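Holla Document Folder, Pale Yellow-Green

The Holla folder is supplied by Vokeck for offices, schools and reading rooms. It takes A4 papers and carries a plain white label on the front, ready for the user's own reference.

Folders on and around the white work table, with light blue also shown on the table 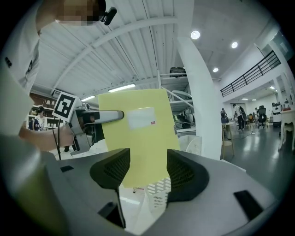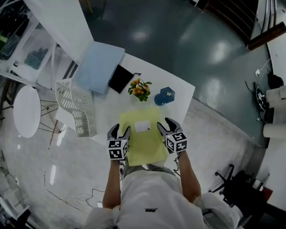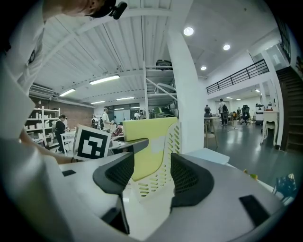 Orders are accepted in packs of 30. Customers may combine 2 colours in one pack — please state the division when ordering. Delivery from the Lustarov warehouse is made on working days only. Unopened packs may be returned within 30 days of receipt, quoting the order number. Product code: Agudelo 26.

Page revised December 2022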